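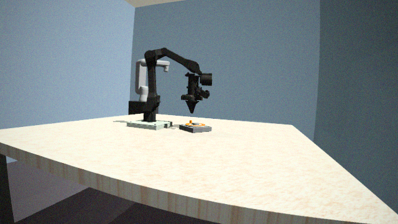
How do people on small reality shows make their money?
Mostly from whatever they were doing before the cameras came, plus a per-episode fee that tends to be a lot smaller than viewers imagine.

I got hooked on this subject because of Erska House, which I have now watched all the way through two times and will probably start again before the new season. If you haven't seen it, it follows the people who own and work at a supper club on a lake, and it is the most fun I've had in front of a TV in years. The fights are about real things! Somebody orders the wrong fish, somebody else promises the good table to two different parties, and by the second commercial break half the dining room is involved.

Anyway, after I posted my season one recap, my inbox filled up with versions of the same message: is Barbara rich? So I went digging, through old interviews, podcast appearances and the reunion, and I want to share what I found, with the warning that I'm a fan with a laptop and not an accountant.

Barbara Wilczyńska first. She's the one everybody asks about, and I get it — the coats alone! She ran a bridal shop called Rimon for years before the show, and when she sold it she kept the building. She talked about this on a podcast in February and was wonderfully blunt. The rent from the building pays her bills, the supper club pays for itself in a good year, and the show pays for the coats. The host kept trying to get a number out of her and she kept talking about roof repairs. I've listened to that episode on three different walks.

What I love is how little of this makes it on screen. The edit wants her to be the grand lady at the head of the table, so you never see her on the phone with a tenant about a leaking sink. There's one moment in the fifth episode where she steps out of the anniversary dinner to take a call, and the show plays spooky music under it as if she's plotting something. On the podcast she said it was the plumber.

Then there's Bogdan Dudek, and I'll admit he's my favorite. Bogdan came on as the chef and left as a man with a mustard. You've seen the jars if you follow him anywhere, since he posts them next to everything, including his dog. He sells it under the name Vunico, and he told a fan panel that the first batch was 64 jars, filled in his sister's kitchen, and that he gave most of them away by accident. (He'd set them out as samples and people assumed they were party favors.) He restocks now and they go fast. I have tried for the honey one twice and missed it both times, and I am not over it.

Does mustard make you rich? I doubt it. But if you compare the math with a fee for one season of TV, a product people buy again every couple of months starts to look pretty good. The show is the commercial, and he's smart enough to know it. Watch his scenes again with that in mind and notice how often he happens to be making a sandwich.

Dariusz Mazurek is a harder case. The internet has him down as a millionaire, and the sites that say so all seem to be copying each other, right down to the same misspelling of his hometown. Back up far enough and the claim comes from a single scene where he says he "moved a million last year." He sells boats! Moving a million in boats means boats worth a million changed hands, and he kept a commission on it. A reader who used to work at a marina wrote to me about this at great length and I enjoyed every paragraph. Her point was that the commission gets split, and then there are slow winters, and then there's gas for driving all over the state to look at somebody's pontoon.

I'm not saying he's broke. He dresses well and he tips like a king on camera. I just think we should stop reading sales totals as bank balances.

Now the fee. Radosław Lis, who was only in the first season and clearly has nothing to lose, said at the reunion after-show that newcomers got 630 dollars an episode. I had to rewind. Think about what they put themselves through for that: the long shooting days, the same argument walked through again from a different doorway, strangers having opinions about your marriage. He said by the end of the season he'd spent about 4 times that on clothes he would never have bought otherwise, and then he laughed so hard he had to put his drink down. I miss him so much. Bring him back.

The returning cast surely does better. How much better, I couldn't find anywhere I trust, so I'm leaving it blank. If a website gives you an exact dollar figure for somebody's whole life, scroll down and see whether it says where the figure came from. I did this for a full evening and came away with a headache and zero sources.

Oh, and Edmund Szulc! A few of you asked if he's from the furniture family, the Ziółkowski showroom people with the jingle. He married in, and later married out, and he has said he never worked a day there. What he does have is a voice. He reads audiobooks, mostly westerns, and he's terrific at it. I got one from the library to have something on while I cleaned out the garage and ended up sitting on an overturned bucket for the last hour of it, not cleaning anything.

The new season starts on a Thursday, so recaps will go up here Friday night or, more likely, Saturday around lunch once I've had a second look. I'd love to hear your guesses for who gets Radosław's old seat at the table. And if anyone spots the honey mustard back in stock, please email me before you tell anyone else.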